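玻璃器皿小记：烧杯、玻璃棒、试管与试管架

发布：2022-10-14　栏目：器材图集　阅读 2000

这一页整理的是基础化学操作里最常用的几样玻璃器皿，以及配套的架子。图不多，每张附一两句说明，供准备开课的老师和自己在家做练习的读者参考。器皿的采购清单在 Salinas 目录第 67 页，规格以目录为准。

台面用黑布。玻璃在浅色桌面上不容易看清边缘，铺一层黑布以后，杯壁和液面的反光都明显得多，读液面时也省眼睛。黑布要选不掉毛的，每次用完抖一抖，有水渍就换。我们用的这块是 Drelholm 的，洗过很多次，没有明显褪色。

一、烧杯与玻璃棒

无色液体，装到烧杯下半部分即可，搅拌时留出余地。棒竖直放入，沿杯壁内侧慢慢转，不要敲杯底。
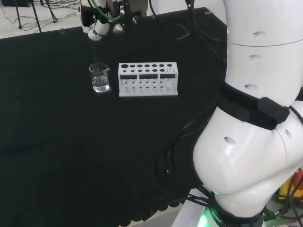 搅拌的速度初学者往往偏快。转得快，液体容易带出漩涡，棒也容易碰壁，发出声响就说明该慢下来了。倒液时杯嘴对着承接的容器，玻璃棒靠在杯嘴上引流，棒的下端贴住容器内壁。倒完以后，让杯嘴沿玻璃棒稍微往上提一下，最后一滴就不会顺着杯壁外侧流下来。

玻璃棒两端应当是烧圆的。买来先用手指摸一遍，有毛刺的退回去换。长度以斜放在杯中、露出杯口三分之一左右为宜，太长的棒容易把小烧杯带倒。用过的棒不要直接搁在布上，放进表面皿或者备用的空烧杯里，下一步要用别的液体时先冲洗。

二、试管与试管架

白色塑料架，上面一排大孔，前面一排小孔，旁边的立柱用来倒扣晾干。空试管从上方竖直放入，管底先进孔，再松开。

塑料架比木架轻，也好冲洗，缺点是放在光滑桌面上容易滑动，铺了布就好很多。大孔和小孔对应不同外径的试管，放之前先试一支，晃得厉害的换小孔。粗管硬塞进小孔，拔出来时最容易断。装了液体的试管相邻放时隔一个孔，手指有地方下去，标签也看得见。

标签贴在管口以下两指宽的位置，朝外。铅笔写的字碰到水不会化开，比墨水笔可靠。

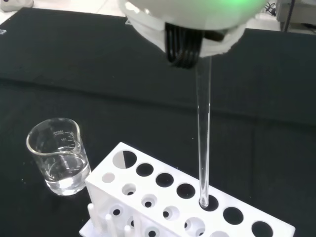
读者 Soledad Yáñez 来信说，她那里的试管一直是洗完就倒扣在立柱上，第二天管口内侧总有一圈水痕，后来改成最后用蒸馏水润洗 2 遍再倒扣，水痕就少了。她还问，Plullero 的架子立柱偏细，小号试管套上去会歪，有没有别的办法。

水痕多半是自来水里的矿物质留下的，用蒸馏水润洗是对的。立柱偏细的问题，可以在柱子外面套一小段软管，套到试管不再歪斜就行，软管记得定期取下来洗，里面容易积水。不想改动架子的话，把小号试管放在铺了滤纸的烧杯里倒立也可以，杯里不要放得太挤。

三、收纳与补充

烧杯按大小分层放，不要互相套得太紧。套住了不要硬拔，外杯浸温水，内杯加一点凉水，过一会儿一般就松开了。试管横放进有隔层的盒子，管口朝同一个方向。Rolleo 的收纳盒每格垫有软片，一盒 300 元，学校用量大的可以分批买。

有裂纹的器皿单独放进硬纸盒，盒外写明“碎玻璃”，不和普通垃圾混在一起。管口有小缺口的试管也归到这一类，不要留着凑数。

下一次更新是二月，内容是量筒和滴管。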